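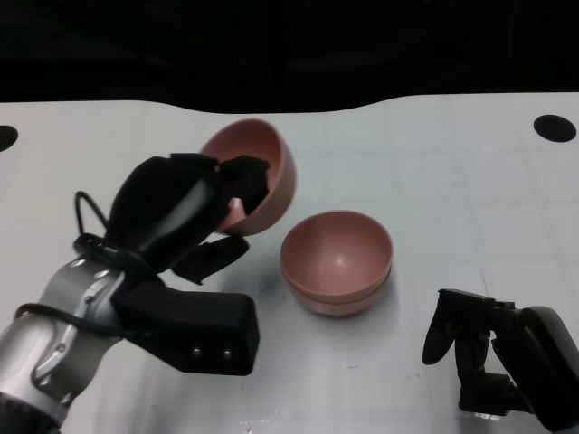

Hard Water Scale: Removal and Prevention in the Kitchen and Laundry

Updated 7/29/26

Scale is mostly calcium carbonate, with a smaller share of magnesium compounds. It comes out of solution when hard water is heated or left to evaporate, which is why the kettle, the shower screen and the base of the kitchen tap go first. Detergent does very little to it. Acid dissolves it, and the choice of acid, strength and contact time depends on what is underneath.

The notes below apply to town supply and bore water. Rainwater tanks rarely produce scale unless the tank is concrete and fairly new.

Checking the water

Most water suppliers publish hardness by zone, in milligrams per litre as calcium carbonate. Under 60 is soft. From 60 to 120 is moderate, and scale in the kettle will be a slow nuisance. Above 200, expect to descale monthly.

With no figure available, half fill a clean clear bottle with tap water, add a few drops of plain liquid soap (not dishwashing detergent, which is formulated to lather in hard water) and shake. Soft water gives a stable head of suds over clear liquid. Hard water gives a thin, short-lived lather and a cloudy body.

Acids

Citric acid. Sold as a white powder in the baking aisle, or cheaper by the kilo from home-brew shops. Low odour, rinses clean. The standard choice for kettles, coffee machines without manufacturer restrictions, and dishwashers. Keep the solution warm but do not boil it at high concentration, as calcium citrate can precipitate as a hard white deposit that is worse than the scale.

White vinegar. Usually 4 or 5 per cent acetic acid. Slower than citric and it smells. Useful for vertical surfaces because a soaked cloth will hold it in place. Cleaning vinegar may be stronger; read the label and dilute to suit.

Sulfamic acid. The active ingredient in many commercial descalers. Fast, and gentler on stainless steel than hydrochloric. Wear gloves and eye protection.

Hydrochloric acid. Leave it in the shed. It attacks stainless steel, chrome and grout, and the fumes will rust tools stored nearby.

Never combine any acid with bleach, or with a cleaner containing bleach. The reaction releases chlorine gas. Rinse the surface fully between products, and where possible leave a day between them.

Kettles

For a 1.7 litre stainless or glass kettle, fill to the halfway mark, heat until hot, switch off at the wall and add 30 g of citric acid. Add it slowly, as heavy scale will foam. Stand for 20 minutes. Empty, rinse twice, boil one full kettle of plain water and discard it.

If patches remain, repeat the treatment. Don't scrape. A scratched element plate gives the next layer a better key and it will build faster.

Kettles with an enamelled interior should be done with citric acid at half that strength, for 10 minutes at most. Aluminium kettles, including most camping models, should be done with diluted vinegar only and rinsed straight away.

Taps and aerators

Low flow from a kitchen mixer is more often a blocked aerator than a pressure fault. Close the plug in the sink before starting. Unscrew the aerator by hand or with a cloth between the fitting and the pliers. Note the order of the parts as they come out: housing, mesh, flow restrictor, washer. Soak everything except the rubber washer in vinegar for an hour, brush with an old toothbrush, rinse and reassemble.

For the tap body, wrap a vinegar-dampened cloth around the base for 15 minutes. Longer is not better on chrome. On matt black, brushed brass and other coated finishes, use no acid at all unless the manufacturer states otherwise. Wipe those dry after use, and accept that established deposits may need to be softened with repeated warm soapy water.

Shower heads

Remove the head where possible and soak face down in a bucket. Silicone nozzles can be rubbed with a thumb afterward and the loosened scale will drop out. Run the shower for a minute before anyone stands under it.

Where the head is fixed, a freezer bag of diluted vinegar held on with a rubber band does the same job. Thirty minutes is enough for plated plastic.

Shower screens

Glass marks in two ways. Surface deposits feel rough under a fingernail and will come off with citric acid at 50 g per litre, applied with a sponge and kept damp for 10 minutes. Etching feels smooth but looks cloudy when dry. It is damage to the glass itself and no acid will shift it. Cerium oxide polish on a felt pad will improve light etching, slowly.

Protect marble, travertine, limestone and terrazzo before working on an adjacent screen. All of them contain or may contain calcium carbonate and will dull on contact. Cement grout is also affected. Wet the grout with plain water first so that it takes up less acid, and rinse promptly.

If hand sanding is needed on the aluminium track, for instance to clear corrosion at the weep holes, use wet and dry paper at 600 grit, finishing at 2000. Keep both off the glass.

Dishwashers

White film on glassware is either scale or etching. Wipe one glass with vinegar. If it clears, the problem is scale. Check in this order:

Salt reservoir, if fitted. Fill with dishwasher salt only. Table salt contains anti-caking agents that foul the resin.
Hardness setting. Often left at the factory default. The manual will give the setting against local hardness.
Rinse aid. Increase the dose by one step and run several loads before judging.
Filter. Remove, rinse, and check the sump for grit.

To descale the machine, place 80 g of citric acid in the base of the empty tub and run the hottest programme without detergent. Do not interrupt the cycle.

Washing machines

Scale on the heating element applies only to machines that heat their own water. Most front loaders do, and many older top loaders do not. For those that do, run 100 g of citric acid in the empty drum at 60 °C twice a year. Check the manual first, as some makers exclude acid on account of the door seal.

Grey, stiff towels in a hard water area usually indicate too little detergent for the hardness. Move up one dose level on the packet.

Storage

Citric acid powder absorbs moisture and sets into a block. Keep it in a screw-top jar, labelled with contents and date, away from food and out of reach of children. It looks the same as caster sugar. Mixed solution is cheap enough to discard after use; pour it down the sink with plenty of water.

Intervals at 120 to 200 mg/L

Kettle: every six weeks
Aerators: every six months
Shower head: every three months
Dishwasher: every three months
Washing machine: every six months
Shower screen: squeegee after each use, acid only when roughness can be felt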